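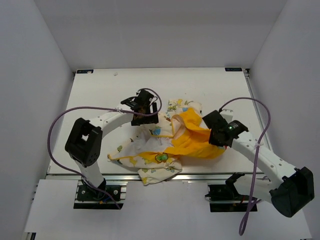 Patterned cloth on a white tabletop.

Call for participants: household textile diary study

Lolmont is looking for adults to take part in a study of how people wash, store, mend and throw away the fabric items in their homes. We mean dish towels, napkins, tablecloths, bedding, curtains, cleaning rags and similar things. Clothing is not part of this study.

The study is run from our Wike office and is led by Savita Mishra. It lasts 7 weeks. All of the diary work is done at home, and you can live anywhere in the Wike or Umach area.

What you will do

You will keep a short diary, on paper or online, and write in it on any day you wash, fold, repair, buy or get rid of a household textile. Most entries take a few minutes. On days when nothing happens, you leave the page blank.

In the first week, an interviewer will call you to go over what you own and where you keep it. There is a second call at the end of the study. Each call lasts up to an hour, and we can schedule it in the evening.

We will also ask you to pick one item you have had for a long time and write a page or so about it: where it came from, what it was used for at first, and what you use it for now. A tablecloth that became a drop cloth is fine. It does not need to be valuable or in good condition.

Who can take part

You must be 18 or older and do at least part of the laundry in your household. You can live alone, with family or with roommates, but only one person per household can enroll. Renters and people who use a laundromat are welcome, and we would like to hear from more of them. You do not need to own a washer or dryer.

You cannot take part if you work for a laundry service or a detergent maker, or if you were in our curtain and bedding survey last May.

Payment

Participants who finish the study receive $200. Half is paid after the first call and half after the second. If you stop early, you keep what you have been paid up to that point. Paper diaries come with a prepaid return envelope.

Your information

Names and addresses are kept apart from the diaries. Short passages may be quoted in our report, without your name or street. You can ask us to leave out any passage before the report goes to print. Diaries are destroyed when the project closes unless you ask for yours back.

How to sign up

Write to Aušra Koppel, Lolmont, 2660 Sturnon Avenue, Wike, or leave a message at the front desk. Please give your name, the best time to reach you, how many people live in your home, and whether you want the paper or online diary. Large-print diaries are available.

Sign-up closes Sep 21, 2025. We will answer everyone who writes, including those we cannot place in this round.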